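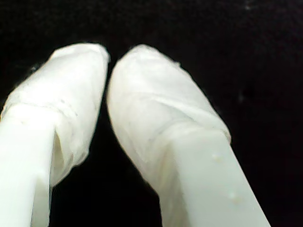

Figure 1. The two gripper fingers against a black background, with the white wrapping on the left fingertip.

Tape Trading and the Spread of Underground Metal: A Study of One Collection

Student project report, Popular Music and Society module
Submitted 2019-04-01

1. Introduction

Before music could be sent over the internet, a lot of heavy metal moved through the post on copied cassettes. Bands recorded demos, sent them to a few people, and those people made copies and swapped them for other tapes. Much of what we now call the underground scene was built this way. The practice is mentioned in most histories of the genre, but usually in a page or less, and the writers tend to rely on the memories of people who later became well known.

This project looks at one ordinary trader's collection. It came to us as a box of cassettes together with a folder of trade lists and letters. The owner asked to stay anonymous and is called the collector in this report. The collector was never in a band and never ran a label. The trading took place by post between the middle and the end of the 1980s.

We wanted to find out how tapes reached the collector, how far they had travelled, and what the lists tell us about how traders judged music and sound quality.

2. Material

The box holds 31 cassettes. Most have handwritten covers, and a few have photocopied artwork that seems to have been made by the bands. The folder holds the collector's own trade lists, lists received from others, and the letters that came with them. The collector's last full list has 3,067 songs on it, so the cassettes we were given are only a small part of what was once there. The rest were sold, lent and not returned, or recorded over.

Two bands come up again and again in the letters. Skondetti played fast, rough speed metal and released only demos. Jarkuletti were slower and more melodic, with high vocals and long twin guitar sections, and managed one album on a small label called Olteck before splitting up. Neither band has been written about at any length, and for both of them the letters turned out to be our best source.

3. Method

We began in January by playing every cassette once from start to finish and making digital copies as we went. Each tape was given a number, and for each one we wrote down the songs, the type of cassette, any notes on the cover, and the sound quality on a scale we made up ourselves. Two of us scored each tape separately and then compared. Where the scores were far apart we listened again together.

The letters were read in date order where they had dates. Undated letters were placed by what they mentioned, such as a demo that had just come out. This worked for most of them, but a small bundle could not be placed and was left out of the results.

We also interviewed the collector for 30 minutes by telephone. The interview was kept short at the collector's request. The questions were sent in advance, and we did not ask for the names of people who had written the letters.

4. Results

4.1 How tapes arrived

Very few tapes came straight from a band. Most were copies of copies. Traders often wrote the generation on the cover, and a low number was something to boast about. One Skondetti demo is in the box in two versions. The first is clear enough to follow the bass. On the second, the cymbals have turned into a steady hiss and the whole thing runs slightly fast, which changes the pitch of the vocals. The collector said that for years the fast version was the only one they had heard, and that the proper one sounded wrong at first.

The fanzine Quan was the main way of finding new people to write to. It printed addresses at the back, and several of the letters open by mentioning it. It also reviewed demos, and the collector marked reviews in pen when a tape had been ordered. There are more marks next to the bad reviews than we expected. When asked, the collector said the reviewer disliked anything too fast, so a bad review was a good sign.

4.2 Manners and rules

The letters show clear rules, though these were never written down in one place. A tape was swapped for a tape of the same length. You did not add songs by other bands to fill the end of a side unless asked. Stamps were sometimes coated with glue or soap so the postmark could be wiped off and the stamp used again — three letters ask for the stamps back.

People who took tapes and sent nothing in return were named in lists passed between traders. We have not reproduced these lists.

4.3 Judging the music

Traders used a small set of words. "Killer" was common for both fast and slow bands. "Commercial" was always an insult. Jarkuletti's album was called commercial in several letters from people who had praised the same songs on the demo. The album versions are cleaner and have keyboards on two tracks, but the songs themselves are hardly changed.

5. Discussion

The collection supports the usual view that tape trading helped bands reach listeners far from home. It also shows that what people heard depended heavily on who they traded with. Someone near the start of a chain and someone near the end of it did not hear the same recording, and their opinions of a band could differ for that reason alone.

The argument over the Jarkuletti album suggests that rough sound had a value of its own for these listeners. We would be careful about taking this too far, as most of the comments come from the same small group of writers.

6. Limits of the project

One collection cannot stand for a whole scene. The surviving tapes are the ones the collector chose to keep, so favourites are probably over-represented. The interview relied on memory of events long past. Our sound quality scale was useful for comparing tapes inside the box but has not been tested on anything else.

7. Further work

The trade lists have only been partly typed up. A finished version could be compared with lists from other collections to trace single demos from person to person. We would also like to find a full run of Quan, as the folder has only the pages the collector cut out.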